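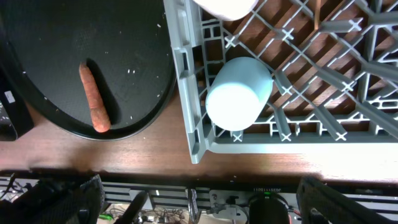
Crumbs, Carrots and Cups: What Happens to a Shared Table Between Lunch and Dinner
Project report by Ailsa Kinnear
Household Studies, second-year project

Why I picked this

I have lived in Halliday House for almost 20 months now, and in all that time I have never once sat down at the big kitchen table without moving something first. So when we were told to choose an everyday surface and write about how people use it, I didn't have to think very hard! My roommates groaned when I told them, and then they all wanted to know if they would come out looking bad. (A bit, yes. Sorry, Mirell.)

My question was pretty simple. Things get put on a kitchen table for a reason, and then the reason goes away and the things stay. I wanted to know which ones stay longest and what finally makes somebody move them.

How I did it

I kept a notebook on top of the fridge through most of November and wrote in it whenever I passed the table - usually after lunch, again at four o'clock, and once more before anybody started dinner. I also talked to everyone in the house, mostly while they were cooking, which is a great time to ask questions and a terrible time to write down answers. A couple of pages have sauce on them.

My rules were that I couldn't tidy anything myself before dinner and I couldn't remind anyone else to. The first one was so much harder than the second. I cracked on the fourth afternoon over a sticky spoon and had to throw out that day's notes.

The tray

Our black oval tray was bought for carrying drinks out to the yard, and I don't think it has been outside since summer. It lives on the table and it has turned into the place where food waits. A single carrot can sit there for a whole afternoon. Mirell told me she puts vegetables on the tray so she'll remember to cook them, and then she sees them so often that she stops seeing them (her words, and I loved that).

It's also where the crumbs go. The tray is dark, so little white crumbs show up on it right away, much more than they do on the reddish-brown wood of the table. I expected that to mean it would get wiped more often. Nope! People wiped the table around it and left the tray alone. When I asked, the answer I kept getting was that the tray "has stuff on it," even when the stuff was one carrot that anybody could have picked up.

The dish rack

This was the part I enjoyed most. The gray rack, with its diamond-shaped openings, sits on the table beside the tray and not by the sink, and everybody has a different story about how it got there. My best guess is that somebody needed the counter for baking and it just never went back.

Because it's on the table, the rack gets treated like a shelf. The pale blue cup is the best example. It got taken out, used, rinsed and put back in the rack all month, and I never caught it in a cupboard. I asked three people where the cups are supposed to go and got three different cupboards. No wonder they stay put.

What I tried

For the last week I made two small changes. I moved the rack back beside the sink, and I put a bowl in the fridge for vegetables that needed using up. The bowl was a hit. The rack was back on the table by the second morning, and I still don't know who did it.

What I'd do differently

I'd start the changes earlier, for one thing, so I could see if the bowl lasts past the exciting stage. I'd also ask people to keep their own notes, as mine only cover the hours when I was home and awake. And I'd like to compare our table with one in a house where a family lives. My aunt has offered hers, on the condition that I wash up while I'm there.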